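Cleaning and Refinishing a Matte White Tabletop with Wood Edging

A matte white surface shows haze, graphite and cleaner residue more readily than a glossy one, and most of the damage seen on such tops comes from abrasive pads. The procedure covers a Grivar table with a white top and a wooden edge band. It also applies to the Sturen series, which has the same edge detail.

Materials: two microfiber cloths, mild dish soap, warm water, a plastic scraper, a small bottle of clear furniture oil.

Clear the table before starting. Boxes can go back on the surface once it has dried, but only if their undersides are clean, as grit caught under cardboard will scratch a matte finish when the box is moved. 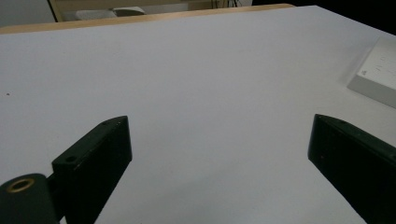 Flosonstead, 5/4/25

Step 1. Remove dry dust with a microfiber cloth, working from the far edge toward yourself. Single dark specks are easy to miss on white. Check for them from a low angle, with the room lights on.

Step 2. Mix 5 ml of soap into a liter of warm water. Wring the cloth until it no longer drips. Wipe in straight, overlapping passes. Circular wiping leaves marks that show under side light.

Step 3. Lift dried deposits with the plastic scraper held nearly flat. Do not use melamine sponges. They polish the matte finish and leave a shiny patch that cannot be reversed.

Step 4. Rinse with plain water and a second cloth, then dry at once along the joint between the top and the wood. Standing water in this joint swells the edging.

Step 5. Apply a thin coat of oil to the wood only. Wipe off the excess after some 43 minutes. Keep oil off the white surface; if it spreads, remove it with the soap solution before it sets.

Repeat steps 1 and 2 weekly. Oil the edging again in December, or sooner if the wood feels rough. Replacement edging is sold by Sabbagh in 865 mm lengths.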